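5. First Trial with the Zuton Hand-Held Gripper Pair

5.1 Before you start

Complete the pairing procedure in Section 4. The base unit must show firmware 383 or later.

CAUTION: Route cables outside the work area. A cable under tension can shift the finger angle and void the calibration.

NOTE: Replace finger pads (part 736) when the covering no longer grips a test card. Frayed edges alone do not require replacement.

5.2 Recording a box-packing trial

1. Place the open box on the table with the lid folded fully back.
2. Hold one gripper in each hand, jaws open. Wait for the ready tone.
3. Start the recording from the base unit. The default limit is 200 seconds per trial.
4. Close one gripper on the item. Keep the other open and clear of it.
5. Move the item over the box and release it. An item leaning against an inner wall is acceptable – do not correct it.
6. Stop the recording and check all three views. Both finger tips must be visible in each gripper view.

Typical views, gripper and head camera: 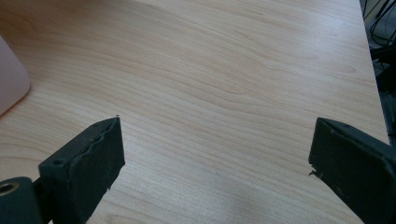
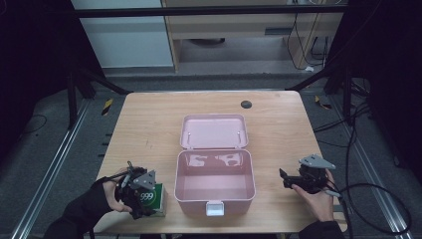
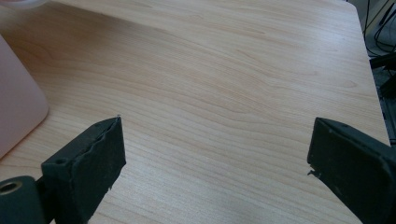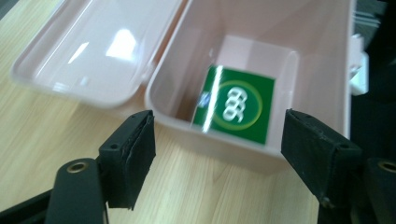 5.3 If a view is rejected

1. Clean the lens with a dry cloth. Do not use solvent.
2. Reseat the camera cable at the gripper end.
3. Repeat the trial. If the view is rejected again, run the 100-point calibration in Section 7.

NOTE: Rejected trials stay in the Lullevley folder until deleted by hand. Deleting a trial removes all of its views.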